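Home | Manuals | Stisidix Gripper Station | Section 6 | Downloads | Contact

6. Cloth dropped or held without a grip signal (fault 86)

This section applies to Stisidix stations fitted with the Neagu two-finger gripper and the wrist camera. Fault 86 is raised when the fingers close and the controller receives no grip signal, or when the signal is lost during a lift. The arm stops where it is and the fingers keep their last position.

Open the wrist camera view before touching the station.
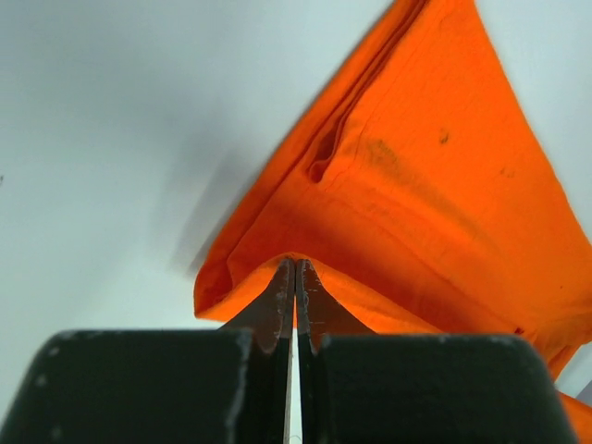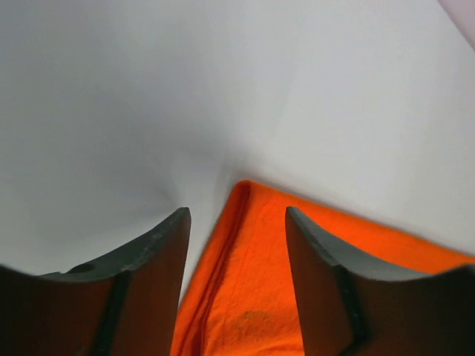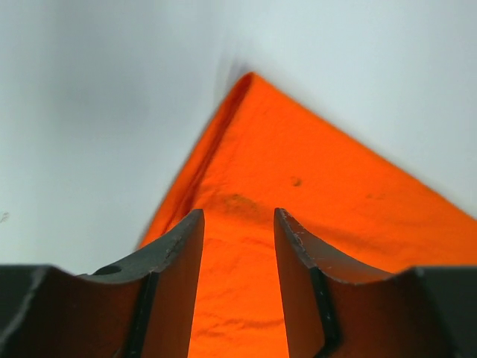
Fig. 6.1 Wrist camera views with the orange cloth. Top: cloth pinched between the fingers. Middle and bottom: fingers apart.

CAUTION: A stopped arm is still powered. Press the stop button and wait for the amber lamp to go out before you reach past the guard. The fingers can close with enough force to injure a hand.

6.1 Clearing the fault

1. Press the stop button on the pendant.
2. Check in the camera view whether cloth is held between the fingers.
3. If cloth is held, support it from below with one hand, keeping clear of the fingertips. Turn the manual release a quarter turn to the left.
4. Take the cloth off the work surface. Do not pull it sideways out of closed fingers – this tears the edge of the pads.
5. Turn the manual release back until it clicks.
6. Close the guard, reset the stop button and select CLEAR on the pendant.

Note: If the fault returns as soon as it is cleared, the release has not clicked home. Repeat step 5.

6.2 Checking the fingers

1. With the power off, wipe both fingers with a dry, lint-free cloth. Do not use solvent.
2. Remove any fibres from the gap between the fingers.
3. Look at the tips. Light scuffs and scratches are normal wear. Replace both fingers as a pair if a tip is bent or if a chip is more than 2 mm deep.
4. Read the cycle count under MENU > TOOL and write it in the station log.

6.3 Resetting the grip threshold

The threshold is set for a single layer when the station leaves the factory. A folded edge or hem is thicker and can stop the fingers before they reach the signal point.

1. Lay one test cloth flat on the work surface.
2. Select TOOL > GRIP > TEACH. The default value is 1,145.
3. Run one test pick on a single layer and one on a folded edge.
4. If the folded edge raises fault 86, lower the value by 100 and run both picks again.
5. Save the value. It is lost at power-off if you leave the screen without saving.

CAUTION: Do not switch off the grip check to get round this fault. The arm will then travel at full speed whether or not it is holding anything.

If the fault is still present after two changes of threshold, leave the station switched off and contact Skirkell service with the station log to hand.

Section last revised 22 Jul 2019

Related items
Section 5: Wrist camera cleaning and focus
Section 7: Guard switch faults
Neagu finger pair: fitting sheet
Nistamum pendant: menu list
Service notes, August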